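# Holteo Nights: things people keep asking

Last updated 3 July 2018

Holteo Nights is a run of gigs in the back hall at Musgate. I book the bands, answer the emails and stand on the door with the stamp. These are the emails, tidied up, with the swearing taken out of both sides.

## Tickets and doors

**When do doors open?**

Half past seven. The first act is on at eight, and they have driven a long way to play to you, so eight is a real time. If you turn up at half past nine "for the main band" you'll get your stamp like anyone else and a slightly cooler hello.

**How much is it?**

£15 in advance, £18 on the door. The three pounds is a tax on indecision and I will not be haggled with.

**Can I get a refund?**

If we cancel, yes, all of it, back to the card you paid with. If your babysitter cancels, no, but you can give the ticket to a friend. Send me the new name by noon on the day.

**How many people does the hall hold?**

The licence says 278 standing. That includes you, your tall mate and the man who sells the T-shirts. When it's full it's full, and a text from the drummer does not make it less full.

**Is there an age limit?**

Under-15s need an adult with them. The bar is strict about 18 and will ask you for proof even if you have a beard. Take it as a compliment.

## The bands

**Who picks them?**

I do, with a lot of unrequested help. I like guitars that sound a bit broken and singers who look surprised to be there. In January we had Guzmán, who played the whole of the second album in the wrong order and then argued about it on stage. It was the best night we've had.

**Will Ello be coming back?**

I get this one every week. They sold out last time and went down so well that we had to put the house lights on to make people leave. I've asked, they've said "probably", and in band language that covers anything from next month to never. It'll go on the mailing list first.

**Is Flor Montoya playing solo or with the full group?**

Solo, one guitar, one loop pedal. She did 19 songs the last time she was here and talked between all of them, so wear comfortable shoes. The full group costs more than our roof did.
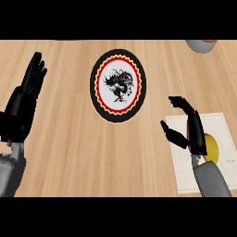

**Can my band play?**

Maybe. Send two songs and a line about where you're from. Please don't send a biography in the third person. I listen to everything, usually while washing up, and I reply to everything in the end - though "in the end" is doing some work there. Support acts get a fee, a hot meal and half an hour. They don't get a rider with six kinds of hummus.

**Do you take tribute acts?**

No. I've nothing against them, and the pub over the road does them very well.

## On the night

**Where should I stand for the best sound?**

Level with the mixing desk, a bit to the left. The right-hand wall does something unkind to bass. If you stand right at the front you'll mostly hear the guitarist's amp and your own singing.

**Are there seats?**

A row along the back wall, kept for people who need them. Email ahead and I'll put your name on one. Everyone else can lean.

**Can I film it?**

One song, phone at chest height, flash off. After that put it away. You are never going to watch it again, and the person behind you would quite like to see the band.

**Can I bring my own drink?**

Water, yes. Anything else pays for the hall, so buy it from the bar.

**Is it loud?**

Yes. There are free earplugs in a tub by the door. They're orange and nobody looks good in them, so you may as well join in.

**What time does it finish?**

Eleven, on the dot. The neighbours have been very decent about us and I'd like that to go on. The last bus leaves from the stop by the chip shop at ten past, and yes, you can make it if you skip the T-shirt queue.

**I left my coat behind.**

It's on the rail in the office with all the other coats. Describe it to me before you see it. "Black" won't do. Anything still there after a month goes to the charity shop, where several of you have since bought your own scarves back.

**How do I get on the mailing list?**

Write your address in the book on the door. In capitals, please. I've lost a good many of you to handwriting.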